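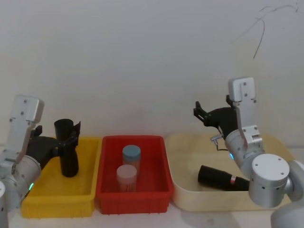 Two-arm sorting bench, left gripper holding over the yellow bin, right one open over the beige tray.

Left gripper lets tall cylinders slip, right one doesn't

Posted by benchrat_tagle, 7th April

I'm comparing two sets of finger pads on a pair of arms. The left gripper has the Huker pads and the right has the Pretetti ones. Both are two-finger, same force limit, same controller settings as far as I can tell. The test is moving parts between a yellow bin, a red bin and a wide tray.

The small lidded jars are fine on either side. The trouble is the black cylinders. With the Huker pads I get slow slip when the part is held upright, and it creeps down until the bottom touches the bin floor. In 17 picks I had 9 that slipped. The Pretetti side had 2 in the same number of picks, but it mostly takes cylinders that are lying down.

Is this the pads, or am I comparing two different grasps? I'd like to know before I order another set.

breva_user

You're comparing two different grasps. An upright part that tapers toward the bottom will try to work its way out of flat fingers, and one lying on its side gets pinched across the body. Swap the pads left to right, leave everything else alone, and run the same 17 picks again. If the slip moves with the pads you have your answer.

Also check where along the part you are closing. On anything with a wider rim I grip just under the rim, so the shape helps hold it. I lost most of March to a pad problem that was really a grasp height problem – the pick pose had been taught on a shorter part.

One more thing on force limits. The number in the controller is a motor current limit on a lot of these, and two grippers set the same can squeeze differently. Put a cheap load cell between the fingers and read both.

gearedwrong

Just turn the force up. Worked for me.

old_harness

Turning it up may dent thin-walled parts, so go in small steps. I had Huker pads on a Breva arm and they got slick after a while. Wiping them with alcohol every 13 cycles was overkill but the slip went away. Try that before the swap, it takes a minute.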